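The folding gospel has gone far enough

Posted 19/05/2024
By Shahzad Kakakhel

My sister-in-law sent me a link in December to a folding course. It cost $40, ran to six lessons, and promised I would "never lose a shirt again." I have never lost a shirt. I have lost patience with people who think a T-shirt needs a method.

The course was from an outfit called Mellberg, and it teaches what most of them teach now. Fold in thirds, then in thirds again, until the shirt stands up by itself like a little book. Stand it in a drawer with its brothers. Mellberg says you can fit 70 percent more into the same drawer. I would like to know who measured that, and what kind of drawer they had. Mine is shallow and sticks on the left side, and when I stood my shirts up in it they caught on the frame and I had to work the drawer loose with a butter knife.

I kept it up for five weeks. By the end the upright shirts had slumped on each other, because you take one out in the morning and the rest lie down in the gap. The course has an answer for this, namely a set of dividers. I priced them at Britlow. For the whole dresser it came to $178, plus shipping, and at that point I could have bought another dresser secondhand and folded nothing.

What bothers me is how the old way gets talked about. A pile on a bed is treated as a failure, something to be fixed with a box. But a bed is the best folding table most homes have. It's wide, it's the right height if you sit, and you can't go to sleep until the job is finished. My neighbor Bimla Rathore raised three kids out of piles on beds, and when I told her about the course she asked if the shirts came out cleaner.

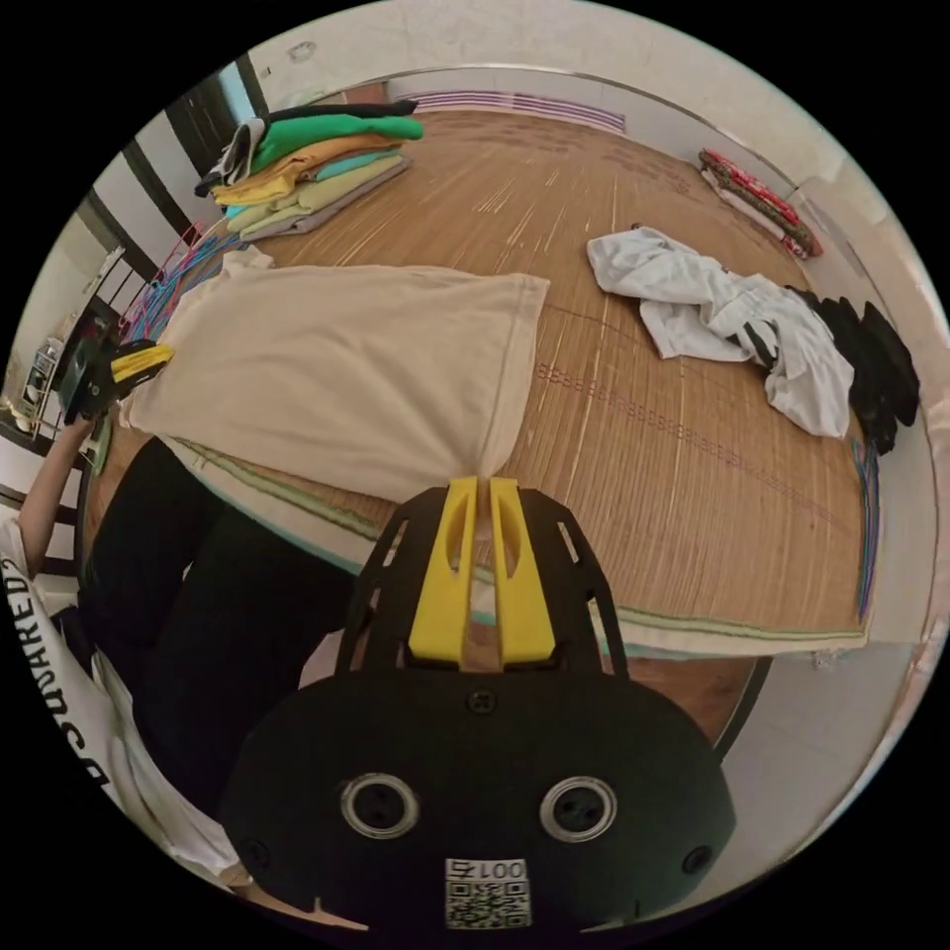 The pile method: shirts and hangers on a bamboo mat.

A stack like that has its faults, and I'll grant the folding people this much. The gray one at the bottom will have to wait its turn. If you always take from the top you end up wearing the same three shirts, and the black one gets more than its share of the work. I do that. So did my father, and he was a well-dressed man.

I'll also grant that hangers have their place. Dress shirts, sure. But hanging T-shirts stretches the necks, at least the cheap ones I buy, and the plastic kind of hanger leaves bumps at the shoulders.

As for the time saved, I timed it. One load took me 11 minutes my way, folded in half, sleeves in, in half again. The Mellberg way took 26, and that was in the fifth week, when I was supposed to be quick. The lessons say the minutes come back to you later in the mornings. Mine have not come back yet.

I suspect most people who buy these courses own too many shirts and would like to be told it's a storage problem. Give away a few and the drawer closes. Mellberg doesn't sell a lesson on that, though I see they now have one on socks.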